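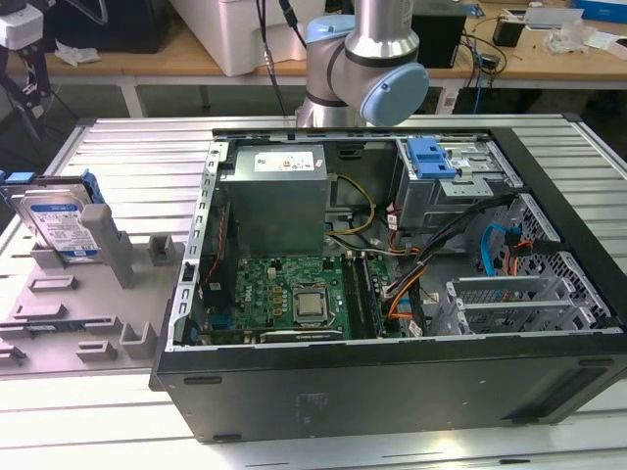
An older Dell desktop with its side panel off.

The queue starts before the shutters are up. Eleven people and a dog, most of them with carrier bags. One man has a computer tower under his arm like a rolled carpet. A woman has brought two, in a pushchair, no child.

They are waiting for Oker, which is a shop, more or less. It has a counter and a till and a bell on the door. But hardly anyone comes to Oker to buy something new, and the owner, Nermina Omerović, would be a bit put out if they did. What she sells is more years.

"People come in and whisper," she says. "As if it's a vet's. Is it worth doing, they say. Is it kind to keep it going."

Usually she says yes.

Second-hand computing has never been glamorous. It had a bad smell for a long time - car boots, dodgy laptops, a bloke in a pub. Then came the cheap tablet and the cheaper laptop, and the big grey box under the desk was meant to go to the tip for good. It hasn't. Walk down the high street in Rakden this January and you pass three places that will mend one, and a fourth opening where the shoe shop was.

Why now? Money, mostly. Also Windows 7. Support for it ended this week and the phone at Oker has not stopped. Customers who had ignored the warnings for a year read something in the paper, panicked, and looked under the desk.

"They think it switches off," says Omerović. "They think they will wake up and there's a black screen. I've had a man ask me what time it happens, so he could print his letters first."

It doesn't switch off. It just stops getting its fixes, and gets a little less safe each month. Which is harder to explain at a counter, with eleven people and a dog behind.

She has a price for it. £80 for the works: solid-state drive, more memory if the thing will take it, new system put on, old files moved over. She reckons it suits most of what comes through the door, the office machines from ten years back, built for insurance firms and council departments and then sold off by the pallet. Dull machines. She loves them.

"They come apart with your hands. Somebody sat down and designed that. Somebody thought, one day a person will need to get in here."

She's right that it was a period. The business desktops of those years were made for company technicians who had hundreds to look after and no wish to hunt for a screwdriver. Side panel off, clips, coloured latches. The thin laptop that came after is glued. Plenty of them have the memory soldered down, so what you bought is what you'll die with. Ask anyone in the trade about glue and put the kettle on, you will be there a while.

Vesna Leka has been there a while. She ran the repair counter at Vilela, the old department store, until it closed its electrical floor, and now she works out of the front room of her house, by appointment, which means whenever she is in. Radios first. Then televisions, videos, computers. She is seventy-one and doesn't like being asked when she'll stop.

"When I started you had the diagram inside the lid," she says. "You opened a radio and there was the map, pasted in. They expected you to go in. They were being polite."

And now?

"Now it says there's nothing in here for you. Go away."

She has a shelf of things people never came back for. A clock radio. A bread maker, and she's not sure how she ended up with a bread maker. Each has a luggage label with a surname and a phone number, some of the numbers too old to ring. She won't sell them and she won't strip them. I ask how long she keeps them and she looks at me as if I'd suggested something.

Her trade nearly went. She can name the shops that shut, street by street, and does, over a plate of biscuits I was not allowed to refuse. Hartley's the sewing machine people. The lamp man. A place by the station that only did razors, if you can beleive it. Only did razors and made a living.

What killed them was sums. A new toaster cost less than an hour of somebody's time, so who pays for the hour? The sums haven't changed much. What has changed, Leka thinks, is how people feel about the bin.

"They are ashamed. They weren't ashamed before. My customers now, the young ones, they bring me a kettle that cost nothing, and they'll pay me more than it cost. I tell them so! I say, this is silly. They say mend it please."

Not everyone buys that. Fatos Trajkovski buys and sells office clearances from a unit at the Nurken estate, out past the ring road. Cold. Very cold, and he works in a body warmer with the roller door open so he can hear the vans. He has no time for shame.

"It's cash. Three hundred quid for a new one or eighty to keep the old one. There's your movement."

He's been at it since he left school. Firm goes under, firm moves, firm gets bought - someone has to take the desks and what's on the desks. He'll wipe the drives, give the firm a certificate for it, grade the machines and move them on. A grades go to dealers. B grades go to shops like Oker. C grades get broken for parts, and there's more in a C grade than you'd think. Power supplies. Heatsinks. The little rubber feet, he has a jar of the little rubber feet.

His worry is supply. Offices are switching to laptops, and the laptops come back to him in a state, batteries swollen, hinges gone. He can get five minutes' work into an old tower and have it ready to sell. A laptop might take him the morning and then he finds it's locked to a company that doesn't exist any more.

"In five years I won't have a tower to sell her," he says, meaning Omerović. "I've told her. She doesn't want to hear."

I tell her. She doesn't want to hear.

There are people trying to do something about it, slowly, by way of forms. In Brussels the rules agreed last autumn will oblige makers of fridges, washing machines and televisions to keep spare parts for years after the last one is sold. From 2021, that is. Computers aren't on that list. Campaigners want them to be. Whether any of it will reach this side of the Channel after the end of the month is a question I put to everyone I met, and I got a lot of shrugs.

Amra Matić doesn't shrug. She teaches an evening class in home repair at the college, Beginners, ten weeks, and it has a waiting list of 40. The class used to be upholstery. She still does a week on upholstery, out of loyalty.

Week one is plugs. Week two is what she calls getting in, which is only that, how to open things. No mending allowed. You take the lid off and you look, and you put it back, and go home.

"Opening it is the whole fear," she says. "After that they're fine. After that I can't stop them. I had a lady open the college vending machine."

She was let off. It needed doing anyway, the coin slot had been jamming since autumn.

Her students are a mix. Retired men who used to know how and want it back. Women whose husbands did it and have died or left. Teenagers, a few, with phones in bits in sandwich bags. A good many can't name the parts of a computer they've owned for a decade, and she gives them it in kitchen words. Memory is your worktop, how much you can have out at once. The drive's the cupboard. The processor is the cook. Power supply is the gas coming in, and you leave that one alone, please, you do not open that one, even unplugged.

That last bit she says twice. She asked me to put it in twice too. Don't open the power supply.

Then dust. Matić could talk about dust until they lock up. Half the machines given up as slow, she says, are hot, and they're hot since they are full of fluff and the fan can't shift the air. She's pulled out cat, budgie, glitter, a quantity of sawdust from a man who kept his in the shed. Paintbrush, soft one. Can of air. Do it outside or you will be wearing it.

I went home and did mine. I'd had the class by then, well, one evening of it, and I had the confidence of the newly taught. Family machine, nine years old, used for homework and the school uniform orders, and so slow to start that we would put it on and go and have a bath. Four screws, and the panel came off with a bit of a shove. Grey felt over everything. I got most of it out on the back step in the drizzle, under an umbrella held by a son who wanted paying.

Then I took it to Omerović for the rest as I'm not daft.

It went on her shelf behind a long line of others. She rents the bench next to hers to Milovan Ionescu, who came to fix consoles and has been dragged into computers by the rush. He does the quiet work, the copying across, hours of other people's holidays sliding past on a screen he tries not to look at. He says you learn not to look. He says everyone, and he means everyone, has the same photo of a sunset over a car park.

What bothers him is the people who bring a machine in after a death. It happens a lot. They don't want it quicker. They want it to carry on starting up the way it did, same wallpaper, same icons in the same muddle. He moves it all over exactly, muddle included. Doesn't tidy. He did tidy one, early on, thinking he was being nice, and the daughter cried at the counter and he had to put it all back from memory.

No charge for that one.

By four the light's gone and the shutters are half down, and the man with the tower is back for it, the carpet man. He stands while Omerović plugs it in for him. He'd like to see it go before he pays, if it's all the same to her. She doesn't mind. Beep. Fan. He has his wallet out before the desktop's up and is asking about his sister's, which is the same only worse, and could he bring it tommorow, and what time does she open.

Nine, she says. Come at half eight.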